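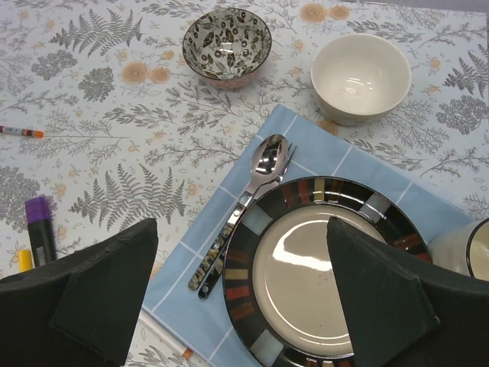

Rukier is a chat app, this repo is the Android beta of it. One to one and small groups, text and pictures, no calls yet. In the picture, a patterned bowl next to a plain white one, and a checked light blue placemat.

Status

Beta. Works day to day for the people on it, which is nearly 30 of us at last count. Expect rough edges. iOS build is in a separate repo and is behind this one, don't ask me when.

What's in here

app - the Android client
relay - small server that passes messages on, holds them if the other end is offline
samples - test pictures and some canned chats
tools - scripts, mostly for importing from other apps

Getting it running

Build the relay first, then the app. The app wants the relay address in settings.local, copy settings.sample and fill it in. If you leave the port blank it uses the default. If you leave the address blank it crashes on start, known, see issue 18.

Phones we have tried: whatever people had. Tablets open it in phone layout, looks silly but works.

Importing old chats

Planness exports work, text only. Chuang exports work if you untick "bundle media" before exporting. With it ticked the file comes out in a format I havent worked out. Group names come across, group pictures don't. Run the import on a fresh account, it does not check for duplicates and there is no undo.

Messages and storage

Undelivered messages sit on the relay for 48 hours then get deleted. Sender sees a grey tick turn to a cross. Pictures are shrunk on the phone before sending. There's a "send full size" switch but it is off in the beta, kept filling up the Salbridge box.

Group limit is 30. Not a technical limit, just where the notifcations started arriving late.

Known problems

- Emoji picker opens behind the keyboard on some phones. Close and open again.
- Read ticks wrong after changing handset. Log out and in.
- Error 303 on sign in means the relay clock is off. Fix the clock, not the app.
- Dark mode: contact names unreadable in search. Fix is in the April branch, not merged.

Sending changes

Small ones please. One thing per request. Run the tests in relay before you send, the app tests are patchy and two of them fail anyway. Translations go to Pao-chu Shek, she keeps the word list and will tell you what's missing.

Licence

Code is MIT. Sample pictures free to use for testing. Canned chats are made up, no real messages in there.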